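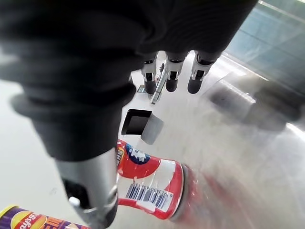
Handling Cell Group, Modmont Works

README for cell 2: set-up, care and small repairs

Maintained by Ya-wen Liu. Last changed Tue 19 May.

Please read this file before you switch on the cell, also if you have worked with the other cells in the hall. Cell 2 has its own sleeves, its own fingers and its own way to start.

What the cell does

The cell picks up snack cans and other small packed goods from a light table. The table has a square opening in the top, and its flap must move freely before each run. Two arms work over the same table. The arm with the wrist camera carries metal gripper fingers and wears a black fabric sleeve. The other hand has jointed fingers with dark tips. Both are driven from one Mureo controller, software build 1184.

Before you start

1. Wipe the table with a dry cloth. The surface is glossy and the camera sees reflections of the cans, so finger marks and dust make the matter worse.
2. Press the flap with one finger and let it go. If it stays tilted or catches on the border, see "Flap" further down.
3. Pull the sleeve straight towards the elbow. A few folds are normal. The ribbed cuff may bunch up, but it must not come over the metal finger.
4. Open and close the gripper three times without any can.
5. Start the controller, wait for the green line on the screen, then load the profile "cans_slow".

The profile "cans_fast" is only for people who have done the February training or a later one.

Sleeve

The sleeve keeps crumbs and dust away from the wrist cables. We buy it from Cikisell in one size, and it is a little too long for this arm. Do not cut it. Fold the extra length at the elbow and fix it with the two soft straps. Change the sleeve after 2000 picks, or earlier if you can see a hole. When you put on a new one, turn the wrist slowly by hand through its full range and look whether the fabric pulls the camera cable — this happened twice last winter and the cable had to be replaced both times.

Gripper fingers

Each finger is held by two screws. Use the short torque key from the drawer under the controller, not the long one. The slot on the inner side of the finger collects small bits of label and paint. Clean it with a wooden stick. Metal tools leave scratches, and afterwards the dirt stays in them.

If a can slips, do not raise the force at once. First clean the fingers, then check the closing position. The force value is 57 in the controller's own units, and it has been good for all full cans until now. Empty cans need less, and we have no tested value for them yet.

Camera

The wrist camera sits very close to the finger, so the finger always looks large and slightly blurred. This is accepted. If the table and everything on it are also soft while the arm stands still, clean the lens with the blue cloth. Blur during fast wrist turns is expected, and we keep these pictures in the log.

Run the camera check again every time you loosen the wrist plate. It takes roughly 100 seconds.

Flap

When the flap does not lie flat, stop both arms and remove the cans first. Lift the flap, brush the border and try again. If the hinge feels stiff, put one small drop of the Babić oil on it and wipe off the rest. Too much oil comes onto the table, and then the cans roll in a strange way.

Known problems

Barcodes are sometimes not read when the can lies at an angle to the camera. Repeat the reading after the wrist has stopped.

The jointed hand needs a new zero position after a power cut. Use "home_hand" before "home_arm" — the other order brings the two arms too near to each other.

Write every repair in the paper book beside the door, with your name and the pick counter.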